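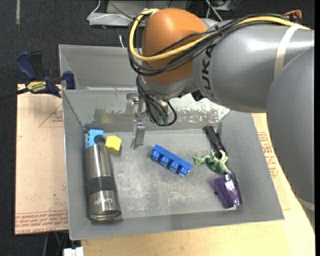
Orange, yellow and a whole lot of gray

October is soup month at our house, and this year I finally made the lentil one from Avcı, the little lunch place on the corner in Jestov! I ate there 4 times on our trip (yes, the same soup every time) and I've been chasing it ever since. Red lentils, one fat carrot, an onion cooked way longer than you think, and then dried mint sizzled in butter and poured over the top right before you eat. Oh, that smell!

I simmered mine for 18 minutes and used 200 grams of lentils, which fed three of us with a bowl left for my lunch. Next time I want more lemon, and maybe a pinch of hot pepper in the butter. I'm making it again on Sunday with the flatbread.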